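A morning at the Skullard smokehouse
4 Dec 2022 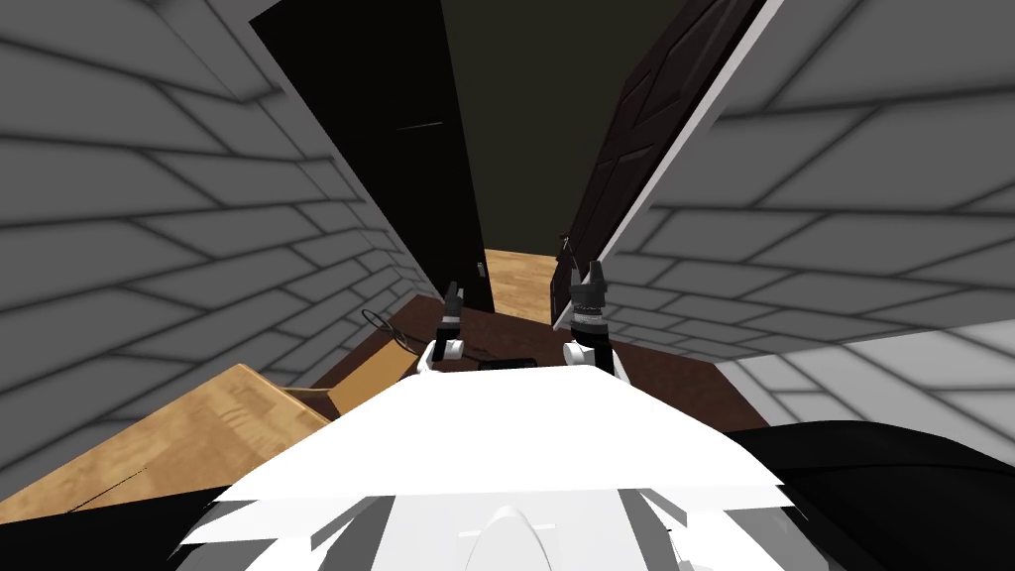 2 min read

Skullard has been smoking fish on the same wharf for 90 years, and twice a year it lets the public in. I missed the April open day, so I booked early for this one and drove down with a thermos and a cooler bag.

Our guide was Lotte Hoekstra, who runs the brining room. Trout go into the brine overnight with brown sugar, bay and a lot of salt, then hang on racks until the skin turns tacky. She said most home cooks skip the drying and end up with a white, milky film on the fish. I have done exactly that.

The kilns are next door. There are two, and the bigger one takes nearly 200 kilos at a time. They burn maple and a little apple wood. It smelled wonderful and my coat still does.

Dirk Baert handled the tasting. We tried hot-smoked trout, cold-smoked trout and a mackerel pâté with horseradish. The pâté was my favourite. The cold-smoked was too salty for me on its own, but fine on dark rye with sour cream. There was also a chowder made with the trimmings – thin, peppery, no flour in it – and I went back for a second cup.

The shop is small and gets crowded after each tour. I bought two sides of trout and a tub of the pâté. They were out of the maple-glazed tails by the time I got to the counter.

Parking is behind the building and the lot is gravel. Wear closed shoes, as the floors are hosed down between groups. Tours take 90 minutes and the tasting is included.

One of the trout sides went into a potato hash the next morning, with dill and a fried egg. The other is in the freezer.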